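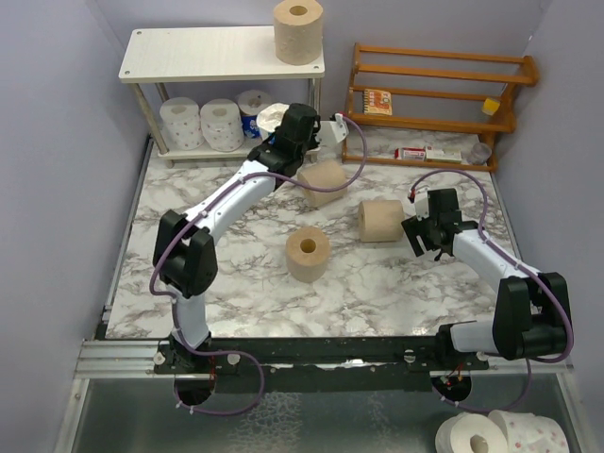
By Uchenna Wike

Home News Products Stockists Press Contact

FOR IMMEDIATE RELEASE

PENDAU DROPS THE WRAPPER: UNBLEACHED TOILET ROLL GOES ON SALE IN OCTOBER

Tan, unbleached, no wrapper. Pendau, the new bathroom paper from household goods firm Dresivex, reaches stores in October. Three of the rolls shown on a marble-patterned top, same color they'll be on your shelf.

Pendau replaces the white Cloreck roll, which Dresivex is winding down over the winter. Stores with Cloreck in the back room can keep selling it until it's gone. No returns needed.

Quick facts for editors:

Sheets per roll: 285
Rolls per carton: 70
Launch stores: 17
First run: 2575 cartons

Rolls ship in a plain cardboard carton, no inner bags. Stores can sell them loose from the carton or stack them on the shelf. A smaller household box is planned for spring, size not settled yet.

"People kept asking us why every single roll had to come in its own paper," said Aminu Afolabi, product manager for Pendau. "We tried it without. The first cartons got to the stores clean, so we went ahead. The color took longer to agree on, half the office wanted white."

Afolabi said the sheet is a little firmer than Cloreck's and that testers were split on it at first. Most of them asked for a second box. A softer version is being looked at but wont be ready for launch.

Storage: keep dry, off the floor, lid closed on the carton. Rolls fit a standard holder. Older narrow holders, the recessed kind, may be tight untill the first few yards are used.

The bathroom range from Dresivex also includes the Obi shelf, a small wall unit that holds spare rolls on their sides. Obi is already in stores and the price stays the same. Some of the launch stores will put the two next to each other, ask locally.

Samples: one carton per newsroom or store buyer, while they last. Requests in before noon go out the same afternoon. Give a street address please, the carrier does not take PO boxes.

Interviews with Aminu Afolabi by phone, mornings are best. Anything else, Uchenna Wike at the Dresivex press desk.

END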